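Equipment budget: second pair of hand-held grippers approved for Stakham

The spring equipment round closed in March with one item carried for the manipulation group at Stakham: a second pair of hand-held grippers, quoted by Oberholzer at $2,414 per pair. Delivery is 14 working days from receipt of the purchase order. A competing quote from Skinov came in at $2,443 but left out the marker cuffs, which would have been a separate line.

Spare finger sets and replacement cuffs are budgeted together at $894 for the year. Fingers wear faster than anything else on these units, and last year's spares ran out in October. Cuffs are replaced when the printed markers scuff to the point that tracking drops out – usually well before the plastic itself gives way.

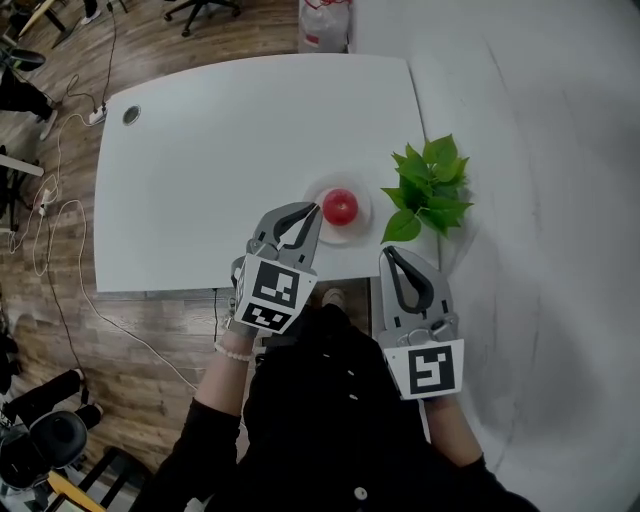
Tabletop work with the hand-held grippers: apple, plate and leaf sprig.

No new furniture is planned. Desk tasks will stay on the existing white desks, and props such as plates, fruit and greenery come out of the consumables line as before. Requests for props do not need a quote.

The robot arm purchase has been moved to the next round. Nidmont has offered to hold its price until September, but the power and floor space survey has to be finished first, and the arm's controller needs its own circuit. Groups that expect to share the arm should send their estimated hours per month to the equipment desk before the end of June. Include payload and reach if these are known – the quote covers two mounting options and only one can be ordered.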